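News > Local > Schools and Sports

Print this story | E-mail this story

Clestville track resurfacing comes with big promises and thin proof

Clestville will spend part of its parks money on a new running surface at the Aaltonen athletic grounds, after the town board approved the work on a split vote last month. Supporters call it a long-delayed repair. The numbers behind it deserve a harder look than they got at the meeting.

The contract goes to Kallura, a surfacing firm that has done tennis courts and playgrounds in the county but lists only three full-size running tracks among its past jobs. The price is $609,000. That buys a new top layer, fresh lane paint and a drainage repair along the back stretch. It does not buy new lights, new bleachers or a fix for the parking lot, all of which were in the plan shown to residents in May.

Holger Nyberg, who manages the parks department, told the board the new surface would last 23 years "with normal care." Asked what normal care meant, he said the details would come in a separate maintenance plan. The plan has not been written. Neither has a budget for it.

The lifespan figure comes from Kallura's own sales packet. The packet does not say which of the firm's tracks it is based on, and the oldest of the three has been open for less than half that time. Nyberg said he was comfortable with the estimate because the company "stands behind its product." The warranty, which runs to eight years, covers peeling and bubbling. It leaves out damage from standing water, and standing water is what people who use the Aaltonen grounds complain about most.

The board also heard that a better track would bring visiting meets to town, and with them visitors who buy lunch and gas. A one-page handout put the gain at 78 new meets over the life of the surface. No school or club was named as having asked for a date. When a resident wanted to know how the figure was reached, she was told it was "in line with what other towns have seen."

The other town most often brought up was Cellville, which redid its own track several years ago. Cellville does host more meets now. It also built a second locker room and doubled its parking in the same period, so it is hard to say how much of the change came from the running surface. Its parks office said it had never tried to work that out.

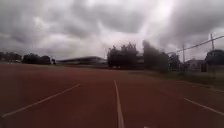
What the money could have done instead

The two board members who voted no did not argue that the track should be left alone. They wanted the drainage repaired first, as a separate job, and the surface tested after one winter. If the water problem turned out to be the main trouble, they said, the town might get by with patching and new paint for a good deal less.

That idea got very little time. The chair said splitting the work would mean paying a crew to set up twice, and that Kallura's price was good only through the end of the month. Deadlines like that are common in sales and ought to make a buyer slow down. The town did not ask for the offer to be extended, and it did not ask a second firm for a price on the drainage alone.

There is a fair case for doing something. Runners say the inside lanes have worn badly, and the high school has moved some of its sprint practice to the outside of the track. A coach told the board that parents ask him about it every season. Those are real complaints – but they are complaints about wear, and they do not tell anyone whether a full resurfacing is the right size of answer.

The board has bought on promises before. The splash pad on Mill Street was sold as needing almost no upkeep and has been shut for repairs in two of the past four summers. Nyberg said that was a different contractor and a different kind of project, and he is right on both counts. The maintenance plan for the splash pad was also supposed to come later.

Work at the Aaltonen grounds is set to start once the school season ends. The grounds will be closed to walkers and runners while the crew is there, and the department has not said for how long. Residents who want to read the contract can ask for a copy at the town office, which opens at 8:30 a.m. The drainage drawings are listed as an attachment but were missing from the copy this paper was given. The clerk said they would be added when the town receives them.

Filed under: Town Board, Parks and Rec, Your Tax Dollars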